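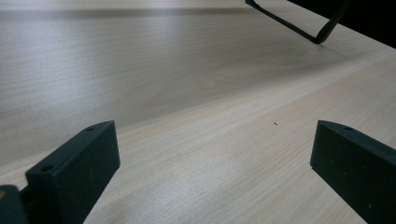 Before you oil the table again

Search this site Search Go All issues This issue

Every spring the same advice comes round. Your wooden table is thirsty. It needs feeding. Buy a bottle, buy a cloth to go with the bottle, and rub the stuff in until the wood has had its fill. I have been reading this for as long as I have had a table, and I have yet to see anyone explain what the wood is meant to be doing with its dinner.

Wood in a table is dead. It takes up moisture from the air and gives it back, and it swells and shrinks a little as it does so, mostly across the grain. It doesn't eat. When people say a table looks thirsty they usually mean it looks dull, and a dull surface can have several causes, the commonest of which is a film of old polish with a film of kitchen grease on top. Putting oil over that gives you a shinier version of the same problem for a week or two.

I was set off this time by a leaflet from Estetti, which came through the door with a voucher. It promises a "seven-layer nourishing ritual" for pale timber. Layers of what? The leaflet doesn't say. The small print has the words "natural ingredients", and after that there is a picture of a leaf. The full set costs 150 pounds, and it is meant to be used twice a year, at which rate it would overtake the price of my table fairly soon.

First find out what is on it

Most tables sold in the past few decades left the factory with a clear lacquer or varnish. The finish is a skin, and it sits between the wood and everything else, including any oil you pour on. If your table has a sound skin of that kind, oil can't get through it in any useful amount. It lies on top, goes tacky, and collects crumbs and fluff.

An oiled or waxed table is different. There the finish is thin and does wear away where plates and elbows go, so topping it up now and then makes sense. The trouble is that the two can look much the same from a chair, above all in pale woods with a low sheen.

There is an old test with a drop of water. Put one drop somewhere that won't show, such as the underside of the overhang if you can turn the table over, or a back corner if you can't. Leave it for ten minutes or so. On a sound lacquer it will sit there in a bead and wipe off clean. On bare or worn wood it will sink and leave a darker patch, which normally dries out. On a well-kept oil or wax it may bead too, which is why I wouldn't call the test proof of anything. It tells you whether water is getting in. That is still more than the leaflet tells you.

The test we were promised

Grusimdale, who make a rival oil, do at least claim to have done some work. Their brochure says that 867 households tried the product and that 656 of them "noticed a difference". I wrote and asked what the difference was. Better or worse? Compared with what? Had any of them been given a clean cloth and plain water to try instead? The reply thanked me for my interest and enclosed another brochure.

I don't say the oil is bad. It may be perfectly good oil. But if you clean a table properly before putting anything on it, which their instructions tell you to do, you will notice a difference from the cleaning alone. A fair trial would have half the people stop at that point. I'd like to see one.

What the warnings leave out

Oils that dry, linseed among them, give off heat as they do it, and a screwed-up rag soaked in the stuff can catch fire by itself. It has happened in plenty of sheds and kitchens. Spread used rags out flat outdoors, away from anything that burns, until they are dry and stiff, or soak them in water and put them in a lidded metal tin. The Estetti leaflet has room for a whole paragraph on the mood of your dining area and no room for this. I think that is poor.

There is the colour to think about as well. Many oils turn pale wood yellower, some at once and some over the years. If you bought a light table because you wanted a light table, try a patch first and live with it for a while. Sunlight will also change the colour whatever you do, and the part under the fruit bowl will not keep pace with the rest. Move the bowl.

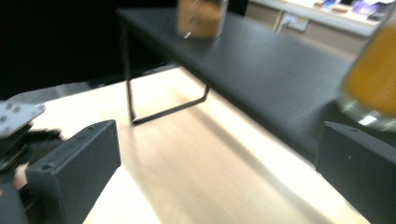

How often should a lacquered table be oiled?

Never, as long as the lacquer is whole. Wipe it with a damp cloth, dry it with another, and if it is greasy use a little washing-up liquid in warm water. Once the lacquer has cracked or worn through, oil is a poor patch, and the honest repair is to sand back and refinish, or to put up with it.

What I do instead

Very little. My table has an oil finish, bought second-hand from the Uniyal warehouse before it shut, and I give it a thin coat when the water test says water is getting in. Last time that was in December. I wipe off all I can after a quarter of an hour, and leave it alone overnight. I use a plain tin with one oil in it and a list of contents on the back. Scratches I mostly leave. Rings from hot cups will sometimes fade by themselves and sometimes not, and I have tried mayonnaise, toothpaste and a warm iron on them with no result I would swear to.

A reader has asked me to look at Fliralau cloths, which are said to clean wood with "charged fibres" and no water. I have sent for a pack and will rub one half of the table with it and the other half with an old vest. Results when I have them.

Comments

I used to work in a furniture shop and we were told to sell the oil with every table, lacquered or not. There was a bonus in it. Make of that what you will.

Bit harsh on Grusimdale. I've used it for years and my table looks lovely. It is an oiled one though, so perhaps that proves your point.

You left out hard wax oil, which is neither one thing nor the other. Please do a piece on that, I have had three different answers from three shops.

Toothpaste took the ring off mine. It took the shine off as well.

Thank you for the bit about the rags. I have just been out to the shed.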